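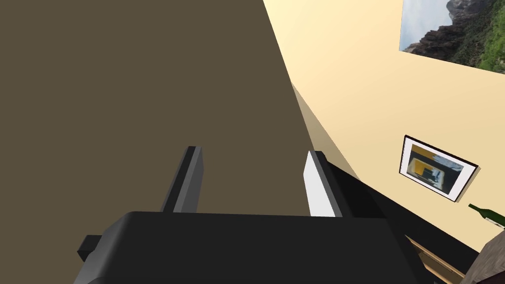 Leerstand als Aufgabe: Wie Mittelstädte ihre Erdgeschosse zurückgewinnen

10/9/23

Die Gemeinde Paltitness hat im vergangenen Jahr erstmals sämtliche Ladenlokale ihres historischen Kerns erfasst. Von 144 Einheiten in den drei Haupteinkaufsstraßen standen 50 leer, ein Teil davon seit mehr als einem Jahrzehnt. Die Erhebung bildet die Grundlage eines Programms, das im Januar in seine zweite Phase eintritt und von der Planungsgesellschaft Dresteck fachlich begleitet wird.

Anlass war die Schließung des Warenhauses Gretero, das über Jahrzehnte den Verkehr in die Innenstadt gelenkt hatte. Mit ihm verloren auch die umliegenden Fachgeschäfte einen erheblichen Teil ihrer Laufkundschaft. Die Verwaltung verzichtete nach eingehender Prüfung auf die Suche nach einem neuen Großmieter. Das Gebäude wurde in kleinere Einheiten geteilt; in den oberen Geschossen sind die Stadtbibliothek und Räume der Volkshochschule untergebracht.

Kern des Programms ist ein gestaffeltes Mietmodell. Die Gemeinde mietet leerstehende Lokale von den Eigentümern an und gibt sie zu einem reduzierten Satz an Betriebe weiter, die sich auf mindestens zwei Jahre verpflichten. Im dritten Jahr steigt die Miete auf das ortsübliche Niveau. Förderfähig sind Handwerk, Einzelhandel, Gastronomie und soziale Dienste. Spielhallen und reine Lagerflächen bleiben ausgeschlossen.

Die Zurückhaltung mancher Eigentümer erwies sich als größtes Hindernis. Viele Häuser gehören Erbengemeinschaften, deren Mitglieder nicht mehr am Ort leben und Beschlüsse nur einstimmig fassen können. In der Straße am Alten Zoll zogen sich die Verhandlungen über ein einziges Lokal bis in den Winter. Erst die Zusage, die Kosten für Elektrik und Schaufenster anteilig zu übernehmen, führte zum Abschluss.

Unter den neuen Mietern ist die Buchbinderei Xiong, deren Werkstatt zur Straße hin offen geführt wird und an zwei Nachmittagen im Monat Kurse anbietet. Ein Reparaturbetrieb für Fahrräder und eine Beratungsstelle für pflegende Angehörige folgten.

Offen ist die Frage der Lieferzonen. Der Einzelhandel fordert längere Haltezeiten am Vormittag, die Anwohner verweisen auf den Lärm in den engen Gassen. Ein Verkehrsgutachten liegt dem Gemeinderat vor. Über die Fortsetzung der Mietförderung wird mit dem nächsten Haushalt entschieden; Anträge für die zweite Phase nimmt das Amt für Stadtentwicklung bereits entgegen.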